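Sarnon Party Backdrop Stand: review

We bought the Sarnon backdrop stand in August for my sister-in-law's baby shower and have since used it for a first birthday and a work farewell. Three events seems like enough to say whether it's worth the money.

The short version is that it's a decent stand for indoor parties and a poor one for the backyard.

What you get

Two upright poles, a crossbar that comes in 4 sections, two tripod feet, a set of spring clamps and a carry bag. There are no sandbags, and the cloth is sold separately. The instructions are a single folded sheet with drawings and no words. I found them easy enough to follow, although the drawing for the crossbar joins is tiny and my husband Nicanor put the end sections in the middle the first time.

Setting up

Allow 40 minutes if you haven't done it before. The second time it took us much less. The feet click open and lock well. The height adjusters are plastic collars that you twist to tighten, and they need to be done up harder than you'd expect or the poles slide down slowly under a heavy cloth. Ours dropped a few centimetres on one side during the shower and the banner ended up crooked in half the photos. Since then I've put a strip of tape around the pole under each collar and it hasn't moved.

It's a two-person job. You can do the feet and poles alone, but lifting the crossbar on needs someone at each end.

Choosing the cloth

Light fabrics hang best. We used a plain cotton sheet for the shower, with paper clouds and a balloon garland along the top, and the stand coped with all of it. For the birthday my friend Brisa Mendoza wanted something heavier, and the crossbar sagged in the centre. It didn't break, but you could see the dip. If you want a heavy cloth, gather it towards the two ends so the weight sits over the poles.

Iron or steam everything the night before. Creases show up badly once there are lights on the cloth, and steaming it on the stand is awkward because the poles wobble when you pull on the fabric.

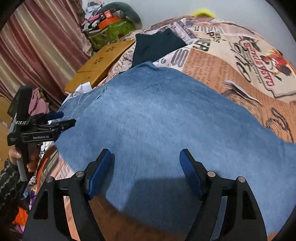
Using it outdoors

I wouldn't. We tried it on the lawn for the birthday and a light breeze was enough to tip it forward. We tied the feet to two full watering cans, which worked until the wind picked up, and then we moved the lot into the garage. If you have to use it outside, buy proper weights and take the cloth down when the party's over.

Balloon garlands

The clamps are strong and have rubber tips, so they don't mark the fabric. They are too wide for fishing line, though. I tied the garland directly to the crossbar at each join and used the clamps only for the cloth.

Price and where to buy

I paid $50 at Tolanmont, on sale. Hiring a similar stand near us costs almost that much for one weekend, so it had paid for itself by the second party.

Rating: 4 out of 5 for indoor use. I'd take off two stars if you mainly entertain outside.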